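Looking after the two hand grippers, second winter

I have written before about my pair of hand-held grippers, and after that text I got several letters asking how I keep them in order. In January both of them gave me trouble in the same week, so I now have enough to write down. I am not a trained mechanic. I learned by opening things and by reading, and some of my words may be wrong, because I know many of these parts only by their names in another language.

First, the pads. They wear before anything else does, and they wear in a way which is hard to notice. The ridges become round at the top, and the jaw still looks fine, but a thin round thing begins to turn in it. With a block or a cup you will not see any difference for a long time. I now look at the pads from the side, against a window, every time I take the grippers out of the box. If the line of the ridges is soft, I change both pads. I used to change only the worse one, and then the two jaws did not meet in the center.

My pads come from Clidari in Weltport. They take a long time to arrive in Prullstead, so I always keep one set in the drawer. The glue on the back is good, but it needs a clean surface. I wipe the metal with alcohol, wait until it has dried, and press the pad from the middle to the ends. Then I close the jaws on a folded piece of paper and leave them closed overnight with a rubber band. The paper must be thin. Once I took cardboard and the pads settled with a small angle, and I had to pull them off again and lost the whole set.

Second, the joints. Each gripper has its pivots under round caps, and below the caps is where the dirt goes. In a workshop it is dust and this is easy. In a kitchen it is flour and grease together, and it becomes a kind of paste. The gripper then closes well but opens slowly, and one side opens slower than the other. I made the mistake of putting oil on it. Oil was good for one day and then it was worse than before. The right way, for my grippers at least, is to take off the cap, clean the pin with a dry brush, then with a cloth and a little alcohol, and to put back a very small amount of dry lubricant. Small means what stays on the tip of a toothpick.

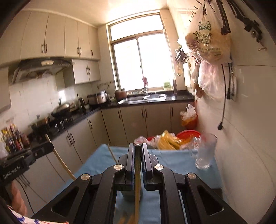 Page last changed: March 14, 2020

I do the testing with wooden sticks on the kitchen table, over a blue cloth. Thin sticks are the most honest test I know for parallel jaws. When the pads are fresh and the arms move equally, the stick stands straight between them and stays in the line where you took it. When something is wrong, the stick leans, or it turns slowly when you lift it. I close and open on the same stick many times, then turn the gripper upside down and do it again, because the play in the joints moves to the other side.

The cloth has its use too. A small screw which falls on a cloth stays there. Before I had it, I spent a good part of one evening on the floor with a flashlight, and I found two screws of which only one was mine.

Third, the zero. This is the part people asked about most. My reading program, which I call Rozīte, shows the jaw position as a number. Closed is zero and fully open should be 4000. After I changed the pads on the left gripper, it showed 3830 when fully open. I thought the sensor was damaged and I was already writing to the shop. The sensor was fine. I had set the zero with the paper still between the pads, so the closed position was wrong, and besides this one arm was touching its stop too early. I cleaned the stop, loosened the small screw at the side, closed the jaws with nothing in them, tightened it and saved the new zero. After this it went to 4000 again.

So my order is now always the same: pads, joints, stops, and only then the zero. If you set the zero first, you will do it two times.

Fourth, the cable. It is the part I neglected. It hangs from the body, and each time you turn your wrist it bends in the same place near the connector. On the right gripper the picture on my screen began to freeze, but only when I reached to the left. I changed settings for two evenings before I touched the cable. A new one with a longer sleeve solved it. I also tie the first hand-width of cable loosely to my sleeve with a strip of soft fabric, so the pull goes to my arm and the connector is left in peace.

I write down every change in a paper notebook. The last set of pads lasted 49 hours of work, and the set before it only 27. In the time of the shorter one I worked mostly with rough wood, and I suppose this is the reason, but two sets are too few to say it with certainty.

What I still do not understand is the left gripper in the morning. For the first minutes it is stiff, then it becomes normal. The right one never does this, and they were cleaned with the same brush and the same lubricant. I thought it was the cold in the room, but they sleep in the same box. If a reader has the same kind of joint and has seen this, please write to me. Next I will take the left arm off completely and look at the pin with a magnifying glass, and I will add what I find to this page.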